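Screwdriver

A screwdriver is a hand tool for turning screws. Manual or powered. Basic form is a handle, a shaft (also called the shank) and a tip shaped to fit the screw head. Among the most common household tools there are, and sold nearly everywhere that sells hardware.

History

Earliest known examples are from late medieval Europe, used on armor and later on firearms. Screws were filed by hand, no two alike, so the tool stayed rare. Woodworkers took it up slowly – nails and pegs were cheaper. Machine-cut screws changed this in the 18th and 19th centuries. Once screws were cheap the driver became a normal thing to own.

Cross-shaped recesses spread in the 1930s, mostly through car assembly, where slotted bits kept slipping out. Square and star shaped types came into wide use at different times in diferent countries.

Regional makers

Small workshops made most drivers before mass production. In Stullwood the Antoniuk works turned out slotted drivers with beech handles, stamped on the ferrule. Workshop ledger lists 3,144 pieces for its best year. Later bought by Indport, which dropped the wood handles and moved to molded ones. The Fliler pattern, a short wide-bladed type named after the street the works stood on, is still asked for by local cabinet makers. Collector Octavian Bălan has cataloged 256 variants of it, mostly differing in ferrule and stamp. Some of the dates in his catalog are disputed.

Parts

Handle: wood in older tools, now mostly plastic, often with a rubber layer for grip. Usually fluted or lobed so it won't roll off a bench. Wider handle gives more torque. Thin handles with a spinning cap are for small work, watches and eyeglasses.

Shaft: steel, round or square. Square ones, or ones with a hex section near the handle, can take a wrench for stuck screws. Long shafts reach into deep housings, stubby ones fit under shelves and inside cabinets.

Tip: slotted, cross, square, hex, star and many others. Often hardened, sometimes magnetized. A dark tip usually means a coating or treatment was used.

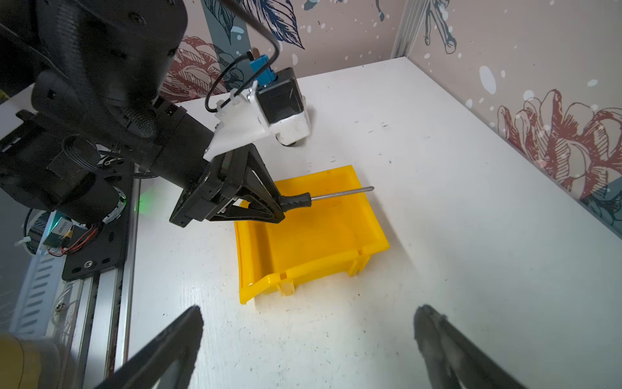
Sizes

Slotted tips are sold by blade width. Cross tips go by number, 0 to 4 covering nearly all general work, number 2 being the usual household one. Wrong size is the main cause of stripped heads. Too small and the tip rides up, too large and it never seats. Cross types from different standards look alike but dont fit each other well.

Insulated types

For electrical work. Shaft is sleeved almost to the tip and the tool is rated, commonly to 1,000 volts AC. A plain plastic handle does not count. Nicks in the sleeve mean the tool is done – replace it, no tape.

Care

Wipe down after use, light oil on bare steel. Worn slotted tips can be filed square again. Worn cross tips generally can't and get thrown out. Not to be used as a chisel, pry bar or punch, though most are sooner or later.

See also

Bit holder
Nut driver
Screw head types
Torque wrench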